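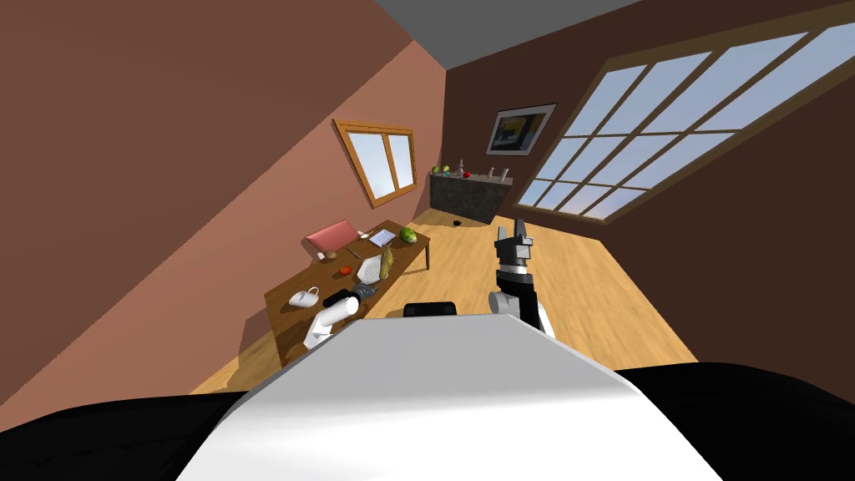

Two-arm unit in the kitchen sim, mug on its side at the near end of the table

Table clearing sim and what it did to our shifts

tray_return
I work break room service at the Trurkenmont site. We had 16 people on clearing before Karimi started the automation work. Now most of us spend half the shift at a screen going through sim runs like this one and marking where the arm went wrong. Pay is the same. Is anyone else doing this?

dockside_lou
Same at Grutitz. I had 107 runs in my queue this morning. My back feels better and my eyes feel worse.

pm_shift
Marking runs isn't kitchen work. They should have hired for it and left the crew alone.

tray_return
I'd take it over hauling bus tubs. And we know how people leave a table. The last reviewers passed anything that didn't hit the floor.

pm_shift
You say that now. Sarnunstead went from 561 staff hours a week to 280 and the review work went to another office.

dockside_lou
Those hours got moved to the loading side, at least that's what we were told. Did anyone there lose a job?

pm_shift
Two didn't get renewed. Call it what you want.

tray_return
Didn't know that. I'll bring it up in the January meeting. Another one from my queue, left gripper over the table near the banana. I have to pick a label for it and the guide is no help.

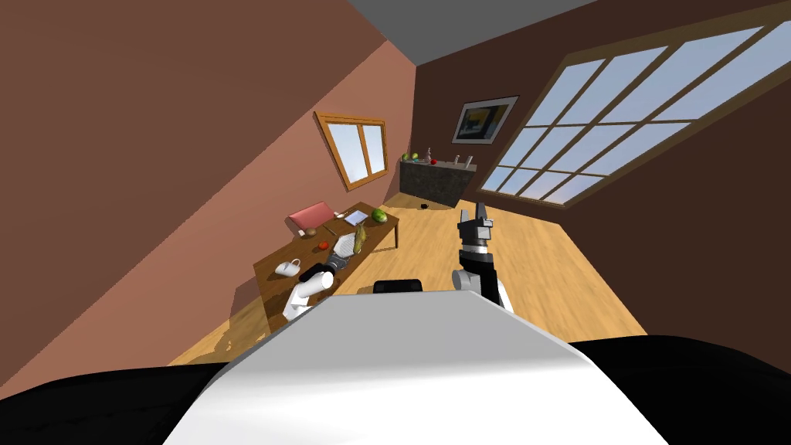

Replies on labeling

dockside_lou
We use "approach" until the fingers touch something. Ask your lead to put it in writing.

pm_shift
And ask what grade that job is paid at.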